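Die Hausregeln für den Greiferplatz, überarbeitet

Im Februar habe ich angefangen, unsere Regeln für die Arbeit an den Roboterarmen neu zu schreiben, und wer mich kennt, der ahnt schon, dass daraus eine längere Geschichte geworden ist. Die alte Fassung hing noch aus den Anfangstagen von Lornotis an der Tür, eine Seite, mehrfach überklebt, mit Sätzen wie „Vorsicht beim Hineingreifen“. Das ist ja nett gemeint, aber was heißt das denn für jemanden, der am ersten Arbeitstag vor dem Tisch steht und ein Teil zurechtrücken soll?

Also habe ich mich mit einer Kanne Tee hingesetzt (es wurden zwei) und erst einmal aufgeschrieben, was wir sowieso schon tun, wenn wir ausgeschlafen sind. Die wichtigste Gewohnheit steht jetzt ganz oben: Vor jeder Unterbrechung fahren die Finger auf, ganz auf, und zwar leer. Wer mit einem eingeklemmten Teil in die Pause geht, überlässt der nächsten Person ein Rätsel, und Rätsel haben an einem Arbeitsplatz mit Motoren nichts verloren. Danach kommt der Blick auf die Beläge. Die blauen Streifen an den Innenseiten der Finger müssen glatt anliegen, oben wie unten, und gerade bei gedruckten Fingern lohnt es sich, mit der Lampe einmal quer über die Schichtlinien zu leuchten. Einen Riss sieht man so viel früher, ich schwöre darauf!

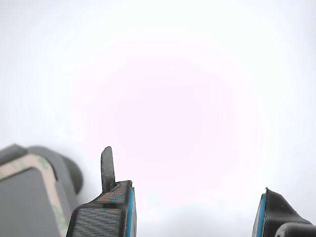
Gilang Majimbun schrieb mir zum Entwurf, er finde die Regel mit den offenen Fingern richtig, aber zu kurz gedacht: Offen sei ein Zustand, in dem der Antrieb immer noch Strom habe, und wer das Wort „offen“ lese, der höre im Kopf gern „sicher“ mit. Er würde deshalb in denselben Satz schreiben, dass die Freigabe am Bedienteil weg muss, bevor eine Hand über die Tischkante geht.

Darüber habe ich eine Nacht geschlafen, und dann habe ich es übernommen, fast wortgleich. Ich hatte die Freigabe in einem eigenen Absatz weiter unten, schön ordentlich unter „Elektrisches“, und natürlich liest beim Arbeiten kein Mensch zwei Absätze weiter. Jetzt steht beides beieinander. Danke, Gilang, auch für den Ton, in dem du so etwas sagst.

Beim Tempo haben wir länger diskutiert. Im Einrichtbetrieb gelten bei uns ab sofort höchstens 70 Millimeter pro Sekunde, und Hände bleiben 200 Millimeter weg von allem, was sich bewegen darf. Puspita Tarigan wollte noch langsamer, Kamarul Lumbantobing wollte schneller, und ich saß dazwischen und habe Kekse verteilt. Am Ende haben wir uns auf die Werte geeinigt, die wir wirklich einhalten, auch am Freitag kurz vor Feierabend. Eine Grenze, die alle heimlich überschreiten, macht die übrigen Regeln gleich mit kaputt.

Und dann der Tisch! Zwei Greifer über einer Fläche, das ist der Fall, für den die alte Seite überhaupt nichts vorsah. Neu ist: Pro Durchgang führt immer nur ein Arm, der andere wartet, und wer am Bedienteil sitzt, sagt laut an, welcher gerade dran ist. Auf der Platte liegt nur, was zum Durchgang gehört. Schraubendreher, Kaffeebecher, das Klebeband, von dem man sicher ist, dass man es gleich wieder braucht: alles auf den Wagen. Kabel werden einmal von Hand am Arm entlang verfolgt, stromlos, und zwar bis zum letzten Gelenk, auch wenn die Schlaufe von vorn prima aussieht. Ich habe mir angewöhnt, dabei in die Hocke zu gehen, von unten erkennt man die engen Stellen besser.

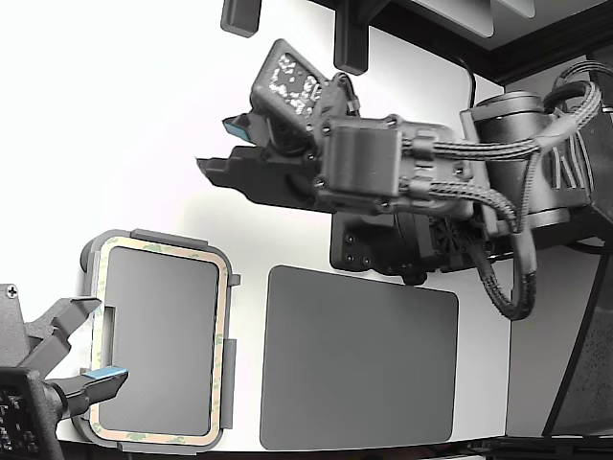 Zwei Greifer am Tisch, darunter der Rahmen mit dem beigen Klebestreifen und rechts daneben das einzelne Pad.

Was mir beim Schreiben am meisten Mühe gemacht hat, waren die Pausen. Nach 30 Minuten am Bedienteil wird gewechselt, das klingt streng, und Nabila Sitompul hat auch gleich gefragt, ob das für geübte Leute gelten soll. Ja, soll es. Ich merke an mir selbst, wie ich irgendwann nur noch auf den Finger schaue und gar nicht mehr auf den Ellbogen, der ja auch irgendwohin muss.

Insgesamt sind es neun Regeln geworden, sie passen auf eine Seite, wenn man die Schrift nicht zu groß wählt. Die Kolleginnen und Kollegen bei Atinga haben um eine Kopie gebeten, die schicke ich diese Woche los. Offen ist noch, wie wir mit Besuch am Tisch umgehen. Falls ihr dafür eine Formulierung habt, die freundlich klingt und trotzdem wirkt, schreibt sie mir bitte in die Kommentare, ich sammle bis zum Monatsende.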